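How to prepare a small robot demonstration for an open day

This guide is for people in a lab or workshop who must show a robot arm to visitors and have little time. I wrote it after our open day in May at Gralley, where we showed a game of miniature billiards. Most of it can be used for other table games too.

Choose a task that visitors know already. With billiards you do not have to explain the goal, and a child understands quickly if the shot was good or bad. Keep one run short. Ours took 90 seconds, with the time for putting the ball back.

Put the game on a heavy base, so it does not move when the arm touches it. Let the gripper hold the cue by its rear section, and bring the tip close to the ball before the group comes in. For the first shots use one ball only.

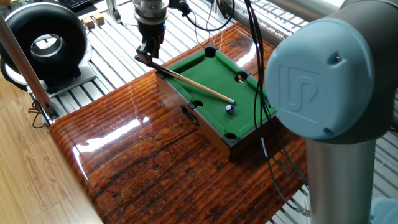
Before the visitors come

1. Mark a line on the floor with tape. Visitors stay behind it while the arm has power.
2. Run the full program 21 times without changing anything. If one run fails, repair the cause and start again from the first.
3. Check that the cables of the wrist have enough length in every position.
4. Close the blinds if the sun comes on the table. A shiny surface gives reflections, and these can confuse the vision software.

During the visit

You need 2 persons. One speaks, the other stays at the emergency stop and does not answer questions. We made groups of ten and had some 145 visitors in one afternoon, which was too many for my voice.

Start with an easy straight shot. After this, ask the group which pocket they want. If the shot misses, say it and play again. Our visitors liked the second try more than a perfect first one.

At the end, move the arm to its rest position, switch off the power, and only then let people come near to look at the gripper.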